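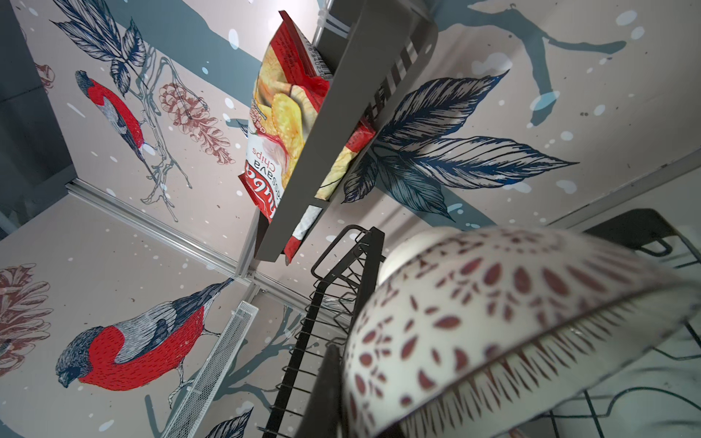

壁紙を替えたくらいで暮らしは変わりませんよ、と内装業者に言われたことがある。見積もりを頼んでいる最中に、である。商売っ気のなさに感心し、その場で契約しそうになったが、彼が勧めてきたのは「飽きのこない白」だった。

飽きのこない白。日本の賃貸住宅に住んだことのある人なら、この色をよくご存じだろう。白というより、やや黄みがかった遠慮の色である。私は25年、引っ越すたびにこの遠慮に囲まれて暮らしてきた。飽きなかったかと聞かれれば、飽きるほど見た覚えがない。

## 柄が戻ってきた

その白い壁に、ここ数年、柄が戻ってきている。それも小花や細い縞のような控えめなものではなく、鳥、枝、熱帯の葉、ときには森がまるごと一つ。輸入壁紙の専門店Luを訪ねると、見本帳は最大462柄あるという。「最大」とはどういうことかと尋ねたら、客が持ち帰ったまま戻らない見本帳があるのだそうだ。

見本帳というのは恐ろしい道具で、めくっているうちに誰でも大胆になる。手のひらほどの紙片で見る鳥は愛らしい。ところが壁に貼ると、鳥は等身大を超え、朝の歯磨き中もこちらを見ている。店では「柄は見本の印象より大きくなります」と必ず念を押すらしい。そして客は必ずうなずき、必ず忘れる。

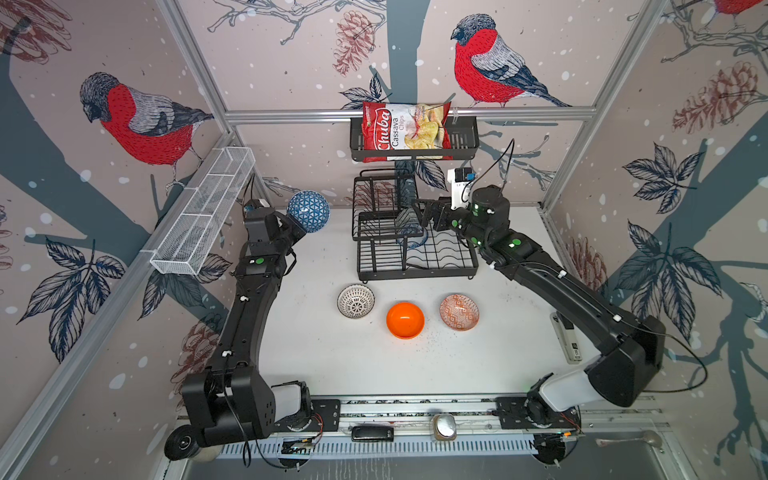 赤い胸のウソと松ぼっくりを散らした、冬の柄の壁紙。

季節ものの柄には、もう一つ厄介な問題がある。冬の柄は、九月にも冬なのだ。残暑のなか、扇風機の前でアイスを食べながら雪景色を眺める生活を、涼しげと取るか、気が早いと取るか。店の常連には、夏用の柄を反対側の壁に貼って解決した家もあるそうだ。解決という言葉の幅広さを思い知らされる。

## 貼る前に知っておきたいこと

値段はピンからキリまであるが、私が選んだVekskaの不織布壁紙は1メートル1,950円だった。安いと思った。壁一面ならたいした額にはならない。そう計算したとき、私は「柄合わせ」という言葉を知らなかった。大きな柄は隣の列とつなげるために、上下をかなり切り捨てる。わが家では鳥の下半身ばかりが余り、いまも押し入れに丸めてある。捨てる決心がつかない。

糊は「はがせる」と評判のDadovixにした。説明書によれば貼り直しは自由自在とのこと。たしかに自由だった。私が脚立を降りて眺めている間に、壁紙のほうも自由に降りてきた。端から空気を押し出し、中央から外へ、と書いてある箇所を読んだのは三列目に入ってからである。

初心者への助言をまとめるなら、こうなる。窓側から貼り始めること。カッターの刃は惜しまず折ること。コンセントのカバーは先に外すこと。そして、夫婦で貼らないこと。Luの貼り方講座は定員7人だが、店では二人連れを別々の机に座らせるという。経験に裏打ちされた配慮だと思う。

休憩をこまめに取ることも忘れてはならない。

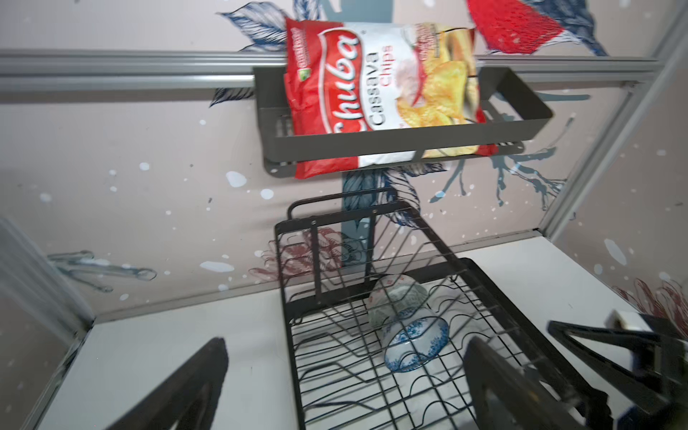

もっとも、休憩が長引くと糊は乾き始めるし、油のついた指で紙の縁をさわれば、その跡は柄よりも長く人の目を引く。わが家の北側の壁には、葉の陰にうっすらと親指の跡がある。来客には木の節だと説明している。

## 家具という難問

貼り終えてから気づくのが、家具の存在である。柄物の壁の前に本棚を戻すと、いちばん気に入っていた部分がきれいに隠れる。棚をずらせば今度はテレビの後ろが窮屈になり、結局、部屋の模様替えが丸ごと始まる。Cledenの展示場で見た壁紙はあれほど堂々としていたのに、と恨みがましく思い出したが、あの部屋には椅子が一脚あるきりだった。誰も住んでいないのだから、見栄えがするに決まっている。

それでも柄のある壁には、白い壁にない効用がある。電話が長引いたとき、見るものがあるのだ。保留音を聞きながら枝を一本ずつたどっていくと、継ぎ目が指一本ぶんずれている場所に行き当たる。毎回、同じ場所である。

冒頭の業者には、先日また来てもらった。洗面所の水漏れの件だったが、帰りぎわに居間の壁を見て、しばらく黙り、ご自分で、と聞かれた。そうですと答えると、はがすときは呼んでください、と名刺を置いていった。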